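Workshop notebook, Prendthorpe — June

Glaze adhesion trial, continued from the previous entry. The Adomberg clay body was bisque fired to the usual schedule and left in the kiln overnight. Shelves two and three were unloaded at 10.15. Shelf one was not disturbed.

Test tiles in this batch are numbered up to 691. Tiles without a number should be returned to the Ackah tray and are not to be glazed. The Edo white was sieved twice through the 100 mesh and adjusted with water until it ran evenly from the ladle. It had settled hard in the bucket — the stock was last stirred in spring — and a fresh batch of 2,000 g is to be weighed out before the next firing.

Crawling was noted at the rim on the thicker tiles. The thinner application gave a sound surface with slight pinholing near the foot. Colleagues are asked to record dipping time in seconds and to wipe the foot before the glaze dries fully.

Outstanding: cone packs for the top shelf; new kiln wash; repeat of the thick application at a slower cooling rate.

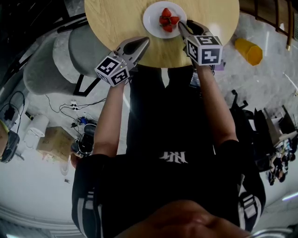 White plate on the round table, June.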